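The bus to Gimalley left at six and Janelle Bañez was the only one on it past Mudar. She had a backpack, a thermos and her uncle's ledger wrapped in a grocery bag. The driver asked if she was visiting family. She said she was selling a house.

"Whose?"

"Calimlim's. On the hill road."

He drove for a while before he said anything else. "He owed me 28 dollars," he said. "Tell him I forgot about it."

"He died in the spring."

"Then I forgot about it."

She looked him up in the ledger that night, sitting at her uncle's kitchen table with her coat on. He was there, on a page near the back: Tereck, 28, for tires. Her uncle had underlined it twice. Above Tereck was a woman who had lent him 200 for a roof, and above her a man who was owed 1,199 for a well pump, down to the last dollar. Some of the names had a line through them. Most didn't.

The buyer was offering 3,000 for the house and the lot. It was a bad price and she knew it. The roof the woman had paid for had come down on one side, and the well pump was in the yard under a tarp.

She stayed four days. In the mornings she cleaned, and in the afternoons she walked down to the village with the ledger and knocked on doors. Some of the people had moved. The man with the pump had a daughter who said her father never mentioned any loan, and would she like some soup. Janelle had the soup. She wrote the daughter's address on the inside cover.

The woman who had paid for the roof was still in the same house. She was very old and she wanted to see the page.

"That's his writing," she said. "He made his twos like that in school."

"I can pay you when the sale goes through."

"What would I do with it?" The woman turned the page and read the other names, slowly, moving her finger. "He paid this one. He paid this one too, he just never crossed it out. He was lazy about that."

Janelle gave her a pencil, and they went through the whole book.

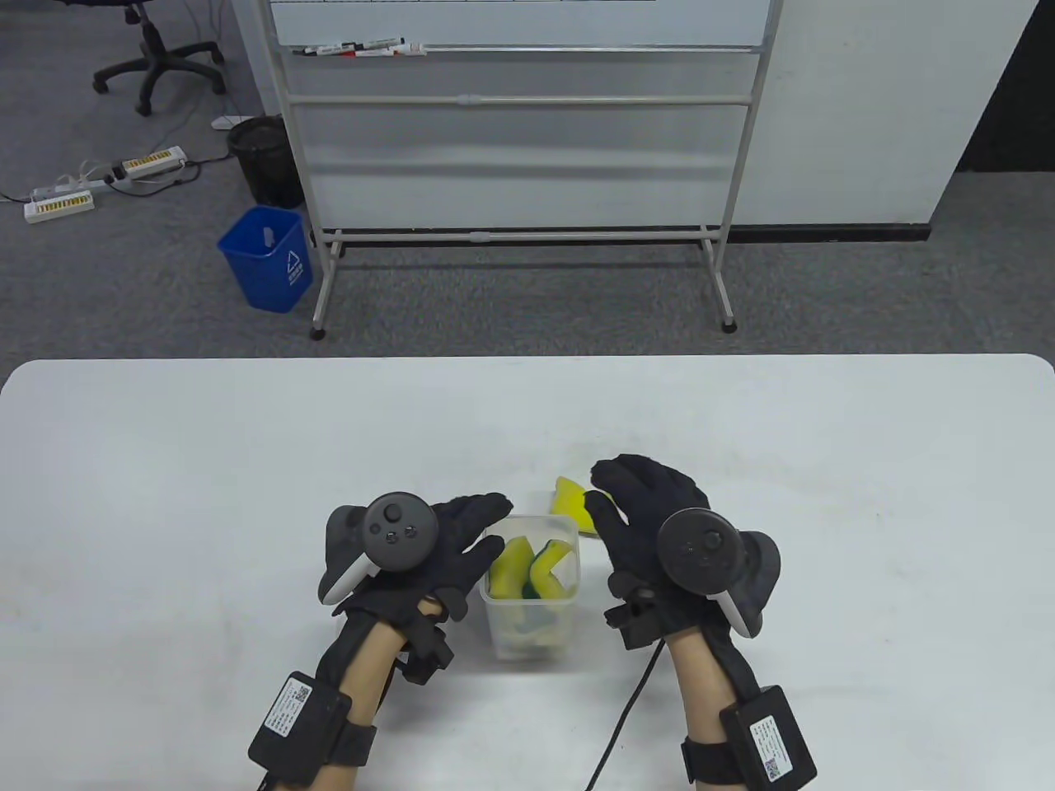 *The table, with the sponge out.*

There were five names left when they finished. Tereck was one of them. The woman said Tereck would never take the money, and that Janelle should leave it on the seat.

She signed the papers in Mudar on 11/2/18. The buyer's clerk counted the bills twice and gave her a receipt — a pink one, with the lot number wrong. She had him fix it. Then she bought five envelopes at the counter next door and sat down on the step outside to write the names on them.

The bus was late. She put Tereck's envelope in her coat pocket and waited.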